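Greltia Home Sewing Forum > Windows & Soft Furnishings > Sheers: to line or not to line, and other hemming questions

voile_and_error
Posts: 2,000
15 November 2020

Hi everyone! I'm finally making sheers for the front room and I am so excited I've already rearranged the furniture twice. The window faces west and gets that low gold light late in the day, and right now it comes straight in and bleaches the rug. I want something that softens it without making the room a cave.

I have cotton voile from Hukico, the wide one, in the very palest blue. My questions:

Prewash or not? The bolt said dry clean but I'm never going to dry clean a curtain.

Double hem at the bottom, yes, but how deep? My pattern says 2 inches and my mother-in-law says that's stingy.

How full should they be?

Any and all opinions welcome, I love reading about this stuff.

bobbin_jane
Moderator

Oh, west light through pale blue is gorgeous, you're going to love it! Prewash, no question. Cotton voile shrinks in the length more than the width, and if you skip it your puddle becomes a flood pant after the first wash. Warm water, gentle cycle, hang it over the shower rod and press while it's a little damp.

For fullness I go double the width of the window at the very least. With something that light I'd go more if you have the yardage.

TreadleTom

Going to disagree on the prewash. I've hung voile straight off the bolt for years. It still has the sizing in it, so it cuts straight, it feeds straight, and it stays crisp on the rod. Wash it first and you're trying to square up a wet tissue. Leave a deep hem, tack it by hand, and if you wash the panels later and they come up short, let the hem down.

bobbin_jane
Moderator

Tom, letting down a hem on voile leaves a crease line you can see from the street! I've tried vinegar, I've tried steam, it never fully goes.

TreadleTom

Not if you don't press it hard the first time. Finger press, light iron, done. But I grant you on a dark color it would show.

voile_and_error

You're both making sense, which doesn't help me at all, haha. How do you get it square after washing, though? That's the part that scares me. My table is too small for a whole panel.

pinwheel_patty

Pull a thread! Snip in an inch from the edge, find one crosswise thread, and tease it out slowly. It leaves a little ladder across the cloth and you cut right along it. Takes forever and I find it completely soothing. Put on a radio play and go. Then fold selvage to selvage and see if the cut ends line up. If they don't, tug on the bias from the short corners until they do.

On hems, side with your mother-in-law. I like 6 inches doubled on a full length sheer. The weight makes it hang like it means it, and where the light comes through you get that lovely darker band along the floor.

TreadleTom

6 doubled on voile is a lot of fabric for a plain window. I'd do half that and put a chain weight in.

pinwheel_patty

Chain weights rattle against the baseboard every time the furnace kicks on! Ask me how I know. Covered drapery weights in the corners are as far as I'll go.

marilou_b

Jumping in as someone who sewed for a drapery workroom in Plevuria before I retired. We prewashed for customers with kids and dogs and we didn't for everyone else, so you can both have a cookie.

A few things I'd add, and I could talk about this all night.

Change your needle. A fresh fine one, the smallest you own. Most of the puckering people blame on tension is a dull needle pushing the threads around. Drop your stitch length a bit too, and hold the thread tails behind the foot when you start so the machine doesn't eat the corner.

Don't pin on the fold. Use clips, or baste with silk thread. Pins leave holes in voile that take several washes to close up, and on a sunny window they look like a row of stars. Pretty stars, but still.

Hang the panels before you hem them. Heading on, sides done, bottoms raw. Leave them up for a couple of days and let the cloth drop. Cotton voile relaxes more than you'd think, and one panel will relax more than the other even off the same bolt. Then mark your hem at the floor with the curtain hanging. 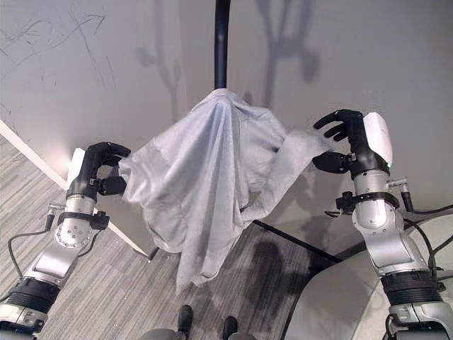
The other thing is static, if you've got any polyester in the blend. Wipe the rod down with a damp cloth before you slide the heading on, and do your pressing with the window cracked. All cotton won't give you that trouble.

And on lining, since it's in your thread title and we all ran right past it: don't line these! If the rug really worries you, put a separate roller shade behind and pull it for the worst part of the afternoon. A lined sheer is a sad thing.

Marilou Buenaventura

bobbin_jane
Moderator

Marilou, the hang-before-hem tip should be pinned to the top of this board. I skip it every time and I regret it every time.

TreadleTom

Agreed on the needle and agreed on no lining. I still say skip the wash. But clips instead of pins, yes, I'm converted.

sangria_seams

I bought mine at Sang and it was a poly blend, and I can confirm the static. The cat walked past and the curtain followed her. Damp rod is going on my list!

Question for Marilou, do you hem both panels at the same time or one and then match the other to it?

marilou_b

Each one on its own, measured from the floor. Floors aren't level, especially in older houses. If you match panel to panel, one of them will float. Measure every hand's width or so along the bottom and let the line wander if it has to. Your eye reads the gap at the floor and never notices the hem.

voile_and_error

I am taking notes like it's a college class. OK, decisions: I'm washing (sorry Tom), pulling a thread, sewing the sides and headings, and hanging them raw. Hem depth gets decided once they've dropped, but I'm leaning toward Patty's deep one now that I know about the dark band at the bottom. No lining, and a roller shade if the rug complains.

pinwheel_patty

Yes!! Do the deep one! And post the window when the sun's going down, please.

TreadleTom

Wash a scrap first, would you? Measure it before and after and tell us what it loses. I'd like to see a number for the Hukico stuff.

voile_and_error

Good idea, cutting one tonight. I'll put the before and after up in this thread.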